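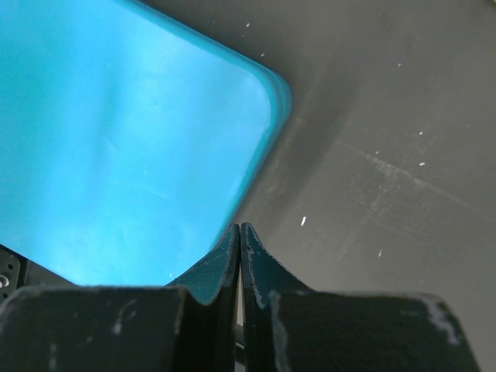
Open House at Draleck

1. Late

Parked on the grass because everyone else had. Ran. Shoes wrong for it. The door said Arker on the glass and under that, on printer paper, OPEN HOUSE THIS WAY, and the arrow pointed at a fire extinguisher.

Eleven years I'd driven past that building and never gone in. My brother worked there, that was the whole of what I knew. Denny and the arms. He talked about the arms the way Dad used to talk about dogs, who was being good, who was sulking. I'd nod and pass the potatoes.

"You came," he said. He had a lanyard on and a clean shirt. I hadn't seen the shirt before. I thought, who ironed that, and then I thought, oh, he did.

"Traffic," I said. There wasn't any.

They'd put the thing in the back bay. Flotiteo, they called it, it was on all the badges. A little crowd already, folks from Enache mostly, coats over their arms, that careful look people get in somebody else's workplace. A girl handed me a leaflet and a cookie on a napkin. I put the leaflet in my bag and then couldn't find anywhere to put the cookie. Held it the whole time.

"Stand where you can see the screen," Denny said. "You want the wrist view. It's the good one."

So I stood where I could see the screen. Mostly blue. Blue, and two dark points coming up from the bottom, close as a pair of tweezers. I didn't know what I was looking at and then my eyes sort of fell into it and I was the arm. Horrible feeling. Good too. Like when you're a kid and you hang your head off the bed and the ceiling is the floor.

"It's a box," Denny said in my ear. "It just has to get hold of the box."

Both arms on the one box, that was the job. Not strength, he said, it was agreeing. One goes early and the other one is left pushing on air. He'd told me this before, at Christmas I think, with the salt and the pepper, and I'd definately not been listening.

The screen flipped to the other wrist. Now the first arm was in the way, big and black and scratched, all down one side of the picture, with red wire poking out at the top. It looked like something off a tractor. I liked it better for that. I'd expected shiny.
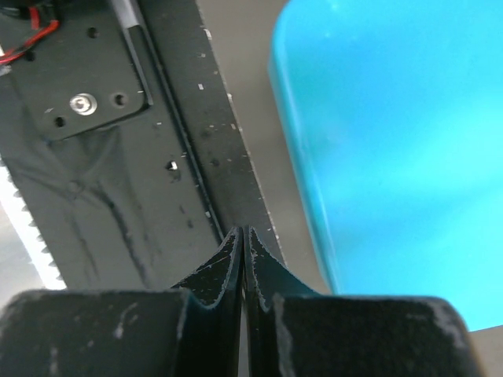

Paora Hoani said you could always tell a rehearsed demo by how far back the staff stood, and that these people were standing much too close. Said it to nobody in particular, over my head, to the room. A couple of people laughed. Then they all looked at the staff's feet. So did I.

Denny's toes were on the yellow tape. Over it, a bit.

"It's not rehearsed," he said. Too loud. "It's been run. That's different."

"How many times?" A man with a stroller.

"Two thousand."

"And how many did it get?"

Denny looked at the woman by the laptop and the woman by the laptop looked at the laptop. I knew that look. I'd seen it at nine years old, his, not mine, over a bicycle that was supposed to have brakes.

"More since January," he said.

The arms went in. Slow. You could hear them, a thin sort of whine with a tick in it. Someone's baby started up and somebody shushed and I squeezed teh cookie and it broke in the napkin. On the screen the tips came down on the blue and slid. Came down again. Slid. The left one stopped dead. The right one went on a little way by itself and then it stopped as well, and the two of them hung there. Like two people at a door. After you, no, after you.

"Is that it?" said the stroller man.

"It's thinking," I said.

I don't know why I said it. I don't know the first thing. Denny turned around and stared at me.

"It's timed out," he said. Then, quieter, "but yeah. OK. Thinking."

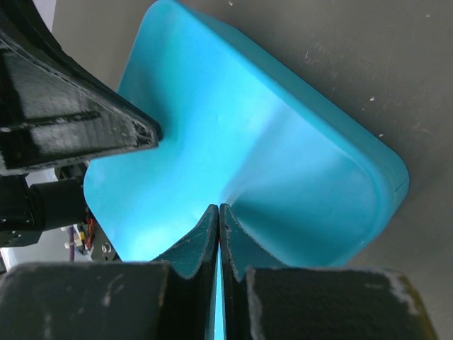

2. Five minutes

They called a break. Five minutes, the laptop woman said, get some coffee, and half of them got coffee and the rest got their car keys. I heard the stroller squeak all the way down the hall.

Denny sat on an upturned crate. The clean shirt had come out at the back.

"Dad would've stayed," he said.

"Dad would've fallen asleep."

"He'd have stayed, though."

I gave him the bigger half of the cookie. He ate it without looking. Up on the screen there was one arm's view of the other, reaching in over the blue from the side, chipped at the end, a tangle of bits underneath, a purple cable. I asked him did the left one know the right one was there.

He stopped chewing. "Sort of. It sees it. It doesn't know that's what it's seeing."

"So it's just something in the way."

"Some days."

Well. I let that go by. We'd not spoken from Easter until the fall, him and me, over the house, over who'd sign what. Neither of us had ever said sorry for it. I looked at the screen some more.

"Who picked the headphones?" I said. Cat ears, sitting up there on a red book.

"Me."

"They're awful."

"They're hard to pick up. Everything on there's hard to pick up somehow." He wiped his hands down his pants. "You want to see it again? I'm going to run it again. There's no one left, you'd be doing me a favor."

There were people left. Paora Hoani was right up against the tape, arms folded, nose practically over the line.

"Run it," I said. 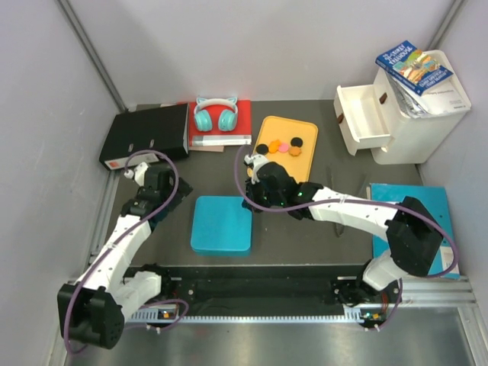 Last changed: February 27, 2023

From the side you could see everything at once, and it was smaller. That surprised me. All that blue on the screen and it was only a square box between two arms, with a tray of toy cookies behind it and a drawer hanging open. I could have picked the lot up in a minute. I'd have put the drawer in as well.

The whine started. The tick.

Denny came and stood by me, not by the laptop. He smelled of starch and coffee.

"Watch the left," he said.

I watched the left. It came forward and it waited, and I put my foot over the tape next to his.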